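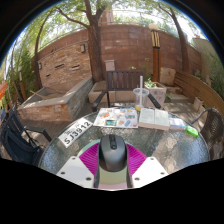
Tododach Retro Console Refurbishment Kit

If you've got an old console sitting in the back of a cupboard and you've been meaning to get it going again (haven't we all!), this is the kit we'd point you to first. We put it together at Findgate after years of customers ringing up to ask which screwdriver fits which machine, and it has grown a fair bit since then, mostly thanks to Joelle Sabbagh, who runs our repair bench and can't leave a drawer half full.

What's in the kit

Two long-reach security drivers, 3.8 mm and 4.5 mm
A tri-wing driver for handhelds
Plastic opening picks and a nylon spudger
Contact cleaner pen with spare tips
Magnetic parts tray, grey
Printed guide, 74 pages, spiral bound so it lies flat

The guide is written in everyday words, and you won't need any electronics behind you to follow it. It covers cleaning cartridge slots, swapping a save battery, freeing up sticky buttons and quite a lot more besides. Please do read the battery chapter right through before you start, as a few models need a soldering iron and we don't include one.
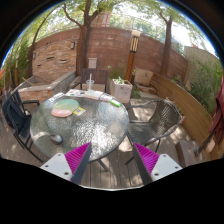
Which consoles does it suit?

Most cartridge machines and a good many of the early disc ones. We keep a list of 258 models on our help page, and if yours isn't there, send us the name and the colour of the case and we'll do our best to work it out. Aivar Siliņa answers most of those emails and he does love an odd one.

Add-ons

Najjar button membrane set, sold by model
Homitz storage case, fits the full kit with room for a handheld
Spare tips for the cleaner pen, pack of five

Delivery and returns

We made 1000 of these kits in the first run and the second lot arrives in March, so if the page says back order, that's the one you'll be waiting on. Unopened kits can come back to us within 30 days. If a driver tip wears out or chips in its first year, let us know and we'll pop a new one in the post.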